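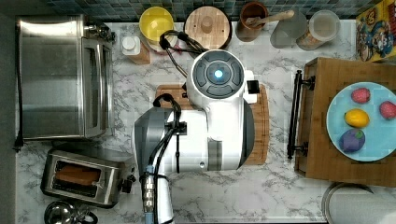

El robot móvil en la encimera de la cocina de pruebas, junto al horno tostador y la tostadora.

Groltora abrió el jueves las puertas de su centro de Givemville para presentar los avances del proyecto Wedero, dedicado a la robótica doméstica. La jornada reunió a 169 asistentes, entre ellos representantes municipales, docentes de formación profesional y empresas del sector.

Las demostraciones se desarrollaron en 4 turnos en la cocina de pruebas, equipada con pequeños electrodomésticos, utensilios y alimentos de juguete. Pirmin Eberhard, responsable técnico del proyecto, expuso los criterios seguidos en la elección de las tareas y atendió las preguntas del público.
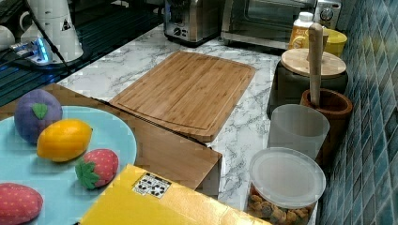

Según explicó, el equipo ha registrado hasta la fecha 664 ensayos de manipulación en entornos de cocina – una cifra que prevé ampliar antes de octubre. El programa se completó con una visita al taller de montaje y una mesa redonda moderada por la fundación Tkachuk, entidad colaboradora de la iniciativa.

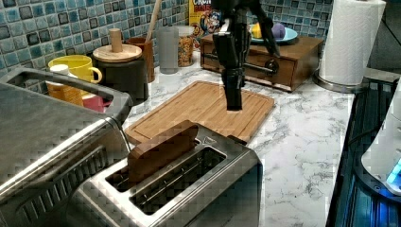
Pinza abierta sobre la tabla de cortar, con la tostadora en primer término.

La dirección de Groltora agradeció la participación de los asistentes y anunció dos nuevas sesiones para centros educativos. Las solicitudes se tramitarán a través de la secretaría del centro.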